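The Paper Cup Test

There is a long room at the back of the Ullberg building where people who like grippers can happily lose a whole winter, and I very nearly did. I had come to Jilholm to see two sets of fingers compared, the Tennant and the Pusari, and I had pictured something grand (gears, perhaps, or engine parts). What I got was paper cups, and I have to say I've rarely had a better time at a workbench!

A paper cup is a wonderfully mean thing to hand to a gripper. It weighs next to nothing, it dents if you so much as think about it too hard, and it comes in a stack that doesn't want to let go. The team had been at it since September, working with hand-held grippers first, so that a person's own wrists and patience could set the pace before any motor got involved. By my visit they had logged 800 grasps with the Tennant pads and were partway through the same number with the Pusari, which had come in late and needed its mounting plates drilled again.

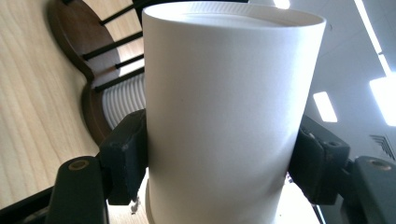
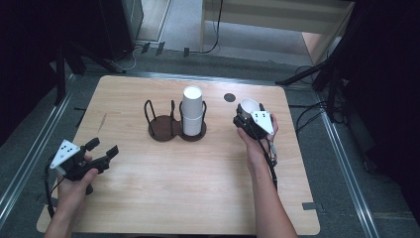
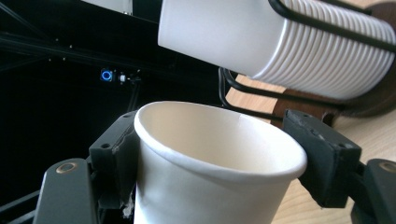 Paper cups and hand-held grippers at the bench in Jilholm, 5 Feb 2023.

I was allowed a turn, of course, and I was dreadful. My first cup folded up like a hat, and it took me 25 tries before I stopped squeezing the way I'd squeeze a doorknob. The softer Tennant pads forgave me more often, I thought, although they seemed slow to let go at the end. The Pusari fingers felt crisper and told my hand more about what they were touching, and they punished me for it, too.

The team's own sheet for that morning showed 173 clean grasps and a good many crumpled ones, and they were every bit as interested in the crumpled ones. We spent most of lunch on the question of where along the side a cup should be held. Close to the rim it's stiffer, lower down it gives, and there are people at Ullberg with strong feelings both ways. The Pusari pads go back on the bench next, with a thinner rubber, and I've already asked if I can come along.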